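Prultidville bedroom set, notebook, cloth handling

November 16, 2019

Bimanual folding and spreading, home setting. Target for this site is 1,000 usable episodes across all cloth items. Count before today: 89. Working two grippers per operator, left and right, wrist views recorded separately and merged on the host afterward.

Dark cloth is the item I expected trouble with and the one we are short on. Black fuzzy cloth on the floral bedspread: good contrast at the outline, very little inside it. Folds show up only where the light catches the pile.

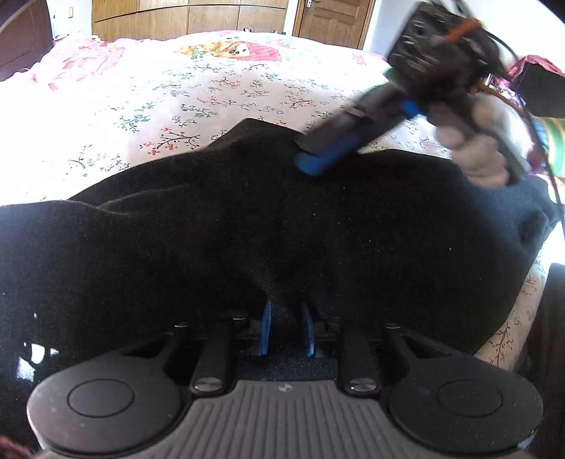 Entered by Carys Rowlands
Checked against session log: Amra Kadrić

Procedure as run. Cloth dropped on the bed from chest height, no arranging. Operator starts with both grippers open and clear of the cloth, holds still for 2 seconds, then goes in. First contact can be either hand. Grasp, lift, find an edge, spread, fold once toward the headboard, release, back off. Episode ends when both grippers are clear again. If the cloth goes off the bed, stop and discard; do not recover it on the recording.

Session result: 18 episodes kept. Running count for the site goes to 107. Discards are in the log with reason codes. Most are code C (lost tracking on one side), the rest code F (operator regrasped more than the protocol allows).

Notes on tracking. Loss happens when both views are full of cloth. With the jaws pressed down into a dark pile there is almost no texture for the visual odometry to hold on to, and the estimate drifts until the bedspread comes back into view. The bedspread itself is fine, plenty of small print to lock to. Amra reran three of the bad ones with the Nedeljković filter at a longer window. Two recovered; the third jumps sideways at the regrasp and stays wrong. Leaving all three as discards for now so the set has one filter setting throughout.

Approach angle matters more than I had written down at Pureck. Coming in near vertical, the fingertips push the cloth into the mattress and close on a pinch of pile, which slips on the lift. Coming in shallow, they slide under a ridge and get a real fold. Told operators to pick a ridge first and go in across it. Do not want them all doing it identically, so no angle given.

Strong wrist roll is allowed. The wardrobe and wall come into view tilted, and the pose estimate copes as long as the roll is slow. Fast roll plus a close surface is where it breaks. Should be able to flag those automatically from the IMU before anyone watches the episode. 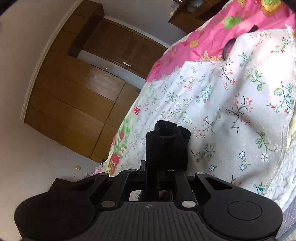
Transit segments between grasps need a decision. At present they stay in, including the stretches where the jaws are nearly closed and the operator is just moving around the side of the bed. Carys (me) in favor of keeping them, as the policy has to learn to get from one grasp to the next. Amra wants anything over a fixed length trimmed. Agreed to label them and leave the raw files alone. Labels: T for transit, G for grasp, R for release.

Width calibration: done before the first episode and again after the last. Right gripper unchanged. Left reads slightly open when fully closed. Offset entered in the session file, not applied to the recordings.

To do
Rerun the left gripper calibration with the long jig from Nonumholm.
Write the IMU roll check, test on the code C discards.
Repeat this item under the ceiling light only, curtains closed.
Light-colored cloth next visit, same bed, same protocol.
Site count to be complete by January. At the present rate it will not be. Ask for a second operator pair.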